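Simulated kitchen counter cleanup: what rules do you hold people to?
Started by hoiyan_h
14 posts, 3 shown per page

hoiyan_h wrote:
So I got handed the job of writing house rules for our sim kitchen tasks (the Cluvholm scenes, if you know them) and I'm already in three arguments. We have 700 episodes and the people running them all had their own idea of what counts as a pick. Colton wants one page, max. I want something a new person can follow without pinging me at 11 at night! My first rule is about starting layouts. Every item gets a name on the layout sheet before the arm moves, and if something is lying on top of something else, like the spoon on the credit card, the sheet has to say so.
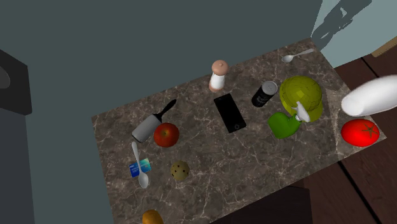
Layout and clutter

hoiyan_h wrote:
Draft text: leave open counter between most items, but keep a few touching pairs on purpose. I'd like the apple right up against the lint roller in at least 40 episodes, just so we know what the planner does with it. Too strict?

colton_cormier wrote:
Too strict, yeah. If you stage the touching pairs you end up testing your own staging. Randomize, log the seed, done. We did it that way on Fotberg and I never once missed the sheet.

saminag wrote:
I'm with Hoi-yan on this one, sorry Colton. A seed is fine until somebody updates the physics settings and the same seed gives you a different pile. Ask me how my June went. Write the names down AND log the seed, it takes a minute.

colton_cormier wrote:
A minute times 700, but ok.

hoiyan_h wrote:
Next fight: contact. My draft says a grasp only counts when there's a finger on each side of the object and neither one is poking through the mesh. Rounded stuff is the worst for this, it'll look great from one camera and then you swing around and a fingertip is inside the wall of the thing. So, two views minimum before anybody marks it good.
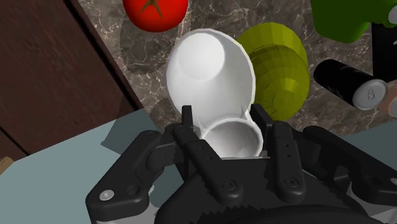

Does a grasp check need to be done by a person if the simulator already reports contact?
For a new object, have a person look at it. The contact report will tell you that two shapes met, but it won't tell you the collision shape is a poor match for the mesh you see. After the object has been checked once, the automatic report is fine for routine runs.

saminag wrote:
^ that's from the Pretach guide I keep pasting at people. I'd add that you should recheck whenever someone swaps the gripper model. We skipped that once and had to throw out a whole batch, which was a fun email to write.

ck_cheng wrote:
Been lurking but I have opinions on carrying lol. Please put in a rule about clearance! Our script lifts an item and heads straight for the drop point at whatever height it happens to be, and with a tall item in the way you're bowling. I want the lift height set from the tallest thing on the counter, and for me an upright knife counts as a tall thing.

colton_cormier wrote:
Why not just ban upright knives

ck_cheng wrote:
Because random placement is going to give me one anyway, and you're the guy who wanted random placement??

colton_cormier wrote:
...fair

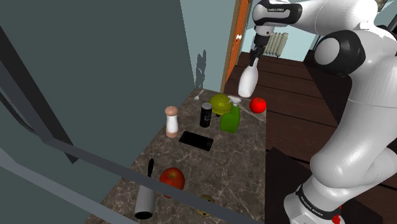
Carrying and release

hoiyan_h wrote:
OK, taking Cheuk-hei's version with one change. Lift height comes from the tallest item plus a margin, and the margin goes in the config where people can see it. For release I've got: stop above the spot, lower, open, back away slowly. No dropping, even for plastic bottles.

ck_cheng wrote:
What's the margin? We use about 40 mm and I couldn't defend that number if you paid me.

hoiyan_h wrote:
Leaving it blank until Tzu-hsuan is back, she did the Sjöberg runs and has real misses to look at. I'll post the full draft when it fits on two pages. Colton, I heard you, it is not going to be one.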